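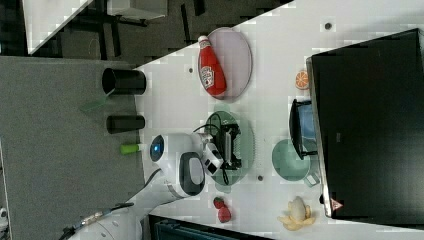
Slower than you think, and then a bit slower than that, was the first advice Kaan Taşdemir gave me about moving a robot arm, and I ignored it completely. I'd been at the Lotenport lab maybe ten minutes. He put my hand on the arm, told me to guide the gripper over to the ketchup bottle, and I swung it across like I was closing a car door. It stopped dead. The arm has a limit on how hard you can shove it, and I had found the limit!

I'd come to talk to Kaan about Nora, the project he runs with Salamatu Odukoya, and about how you get a machine to do a chore when you don't write out the steps in code. You do the chore with it. Sometimes you take hold of the arm and walk it through the motion. Other times you stand back with a controller and drive it from there. Either way the computer keeps a record of every joint and every camera picture while you're doing it, and later a program learns from the whole pile.

So which way is better? I asked him that pretty much straight off (I'd had a long train ride to think of questions and that was the best I came up with).

"By hand feels better for the first hour," he said. "You feel where the weight is, you feel when the fingers are lined up. But then your own arm is in all the pictures. The robot learns from pictures that have a big human elbow in them, and when it works alone there's no elbow. So for anything we really want to train on, we drive it remotely."

Salamatu came in around then with coffee and disagreed with about half of that. She likes hand guiding for teaching the people. "A new person who has pushed the arm around for an afternoon drives it much better the next day," she told me. "They know how long it is. Before that they always bump the wrist on something, because they're only watching the fingers."

They were working with play food and dishes that day, fruit and the ketchup and a few plates and bowls. The job I got to try sounds like nothing at all: pick up a strawberry, put it on a plate, let go, come back up. I drove it with a pair of handheld grips and a pedal, and the pedal is like the clutch in my dad's old truck. Press it and the arm follows you. Lift your foot and you can move your hands back to somewhere comfortable without the arm coming along. I kept forgetting about the pedal. My first try took me almost 22 minutes and I'm counting the part where I sat down for a while.

Kaan was very nice about it. "Everybody holds their breath," he said. "I can hear it from my desk. When the breathing stops I know they're about to grab."

What surprised me most was how picky they are about what gets kept. On a good day the two of them record 115 runs, and then Salamatu goes through them in the evening with the speed turned up and throws some out. The day before my visit she'd thrown out 19. A few were plain failures, but most of them had worked fine, and the strawberry ended up where it should. So I asked why on earth she'd toss those.

"Because the person hesitated," she said. "They hover over the thing, they're thinking, they go left a little, right a little. You know what that is, you've been thinking too. The robot doesn't know it's thinking. It learns that before you pick up a strawberry, you wiggle."

She showed me a clip of exactly that, an older version of the program hanging over a piece of fruit and doing this tiny nervous shimmy, left and right, left and right. I laughed so hard I had to put my coffee down. Apparently that one came from Kaan's own driving. He says it was a bad week.

They don't throw out every mistake, though, and this is the bit I keep telling people about. If you miss the grab, back off and get it on the second try, that run stays in. They even do some on purpose. Kaan will knock the gripper off line, then recover, so there's something in the pile that shows how to get out of trouble. "If all you show it is perfect runs, it has no idea what to do when it's one inch off," he said. "And it will be one inch off. That's most of its life."
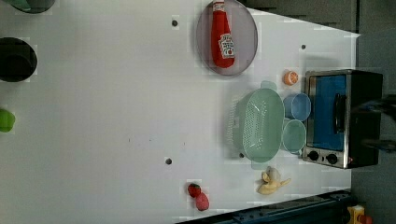 How long does it take a new person to get good at driving? Around here they plan on seven sessions, with the first couple not recorded, and Kaan says the later ones matter more than people expect, since that's when you stop planning each little turn of the wrist and your runs start to look alike.

Things looking alike is a problem of its own, mind you. The driver should be steady but the table shouldn't be, so between runs they shift stuff around. Salamatu used to do it however she felt like, and then noticed that she never put anything in the near left corner. She's right-handed. So now there's a little script they call Forik that picks a rough spot for each item, and she puts it there even when it looks silly.

I asked whether it gets boring, the same pickup over and over. Kaan shrugged and said he listens to soccer. Salamatu said the boring part is labeling, and that driving is more like knitting – your hands are busy and you can talk. She really can, too. She told me a whole story about her landlord while setting down a banana, and didn't bump a thing.

I wanted to know what they'd do differently if they started over. Kaan said he would write down who drove each run from day one. They only began doing that in May, and there's an older batch where they can't tell whose habits they're looking at. Salamatu said chairs. For months they drove standing up, and everyone's last runs before lunch were terrible.

Before I left they let me have one more go, again with the pedal, again with a strawberry. I remembered to breathe. I lifted my foot at the right time, I lined up, I squeezed, and I set it down without any wiggling that I could notice. Salamatu wrote my initials in the log next to it and said she'd look at it that evening. I haven't heard yet if I made the cut, but I've emailed her twice.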